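Tuvel Household Services – Joint Workplace Automation Meeting
Minutes of the November meeting, held Tuesday in the second-floor meeting room
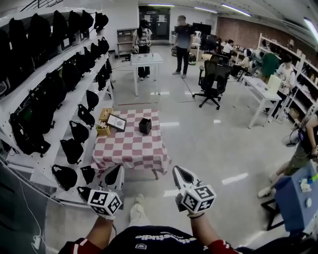 The meeting was called to order at 2:00 p.m. by Anika Haddad, Operations Manager, with Grímur Sveinbjörnsson attending as employee representative. The first item was the demonstration work carried out by staff for the Drakum table-setting program, and its effect on the regular tidying and room preparation shifts. Ms. Haddad stated that the hand-held grippers are now in daily use, one in each hand, and that operators work at the low tables dressed as a client's room would be. The table with the pink-and-white checkered cloth was discussed in particular. Mr. Sveinbjörnsson reported that operators find it too low for a full session, as the grippers have to be held out in front of the body with nothing to rest the forearms on. He also raised the woven basket of artificial flowers and the wooden tissue box, which operators are asked to move and return many times in a session. It was agreed that a second table, of standing height, would be ordered and that the present table would be kept for shorter tasks.

2. Minutes of the previous meeting
Approved with one correction. Under "Rest periods," the word "may" was changed to "shall."

3. Session length and rest periods
Mr. Sveinbjörnsson presented the results of the staff questionnaire. Of the 81 forms handed out, most were returned, and the most frequent complaint concerned soreness in the wrists and shoulders. Several respondents wrote that they would accept longer shifts if the sessions themselves were shorter. Ms. Haddad replied that Drakum requires around 600 accepted demonstrations per task, and that shorter sessions would not in themselves reduce that number if changeovers were well organized.

It was agreed that no session shall exceed 14 minutes without a pause. Pauses count as paid time. Team leads are to stop using the wall clock and will be given timers.

4. Job descriptions and pay grade
The employee side repeated its position that demonstration work is skilled work and should be graded separately from room preparation. Staff who transferred in the spring are still on their former grade. Ms. Haddad accepted that the current job descriptions make no mention of the grippers, of head-worn equipment, or of the review of rejected demonstrations, all of which are now routine. Management did not accept that a separate grade follows from this – it considers a supplement to be sufficient.

No agreement was reached. A revised job description will be circulated before the next meeting, and the question of grade will be taken up on the basis of that text.

5. Expected effect on positions
Mr. Sveinbjörnsson asked for a plain statement on whether the machines trained on this work will replace room preparation staff at client sites. Ms. Haddad stated that the Russo site will receive two units on trial and that no position at Russo will be removed during the trial period. She was not able to give the same assurance for the period afterward. The employee side asked that this answer be recorded in full, and it is so recorded.

It was agreed that staff at Russo will be told of the start of the trial at least 7 weeks in advance, in writing, and that two of them will be released from their normal duties to take part in planning.

6. Recordings and privacy
Questions have come up about colleagues who appear in the background of recordings while at their desks or passing through the room. Management confirmed that recordings are used for training the Onirum software and are not used to assess attendance or performance. The employee side requested that this be written into the workplace agreement and not left as a verbal undertaking. Agreed. Ms. Haddad will supply wording.

Staff who do not wish to appear may ask for a desk outside the recording area. Requests go to the team lead.

7. Floor and storage
Loose cables near the shelving were discussed briefly. Facilities will be asked to fit covers. Pouches are to be returned to the tier they were taken from.

8. Other business
The coffee machine has been reported again. Training for new operators moves to the morning.

The meeting adjourned at 3:35 p.m. Minutes taken by the Operations Office – corrections to be sent in writing before the next meeting.

This website uses cookies to improve your experience. By continuing to browse, you agree to our use of cookies. Accept | Manage settings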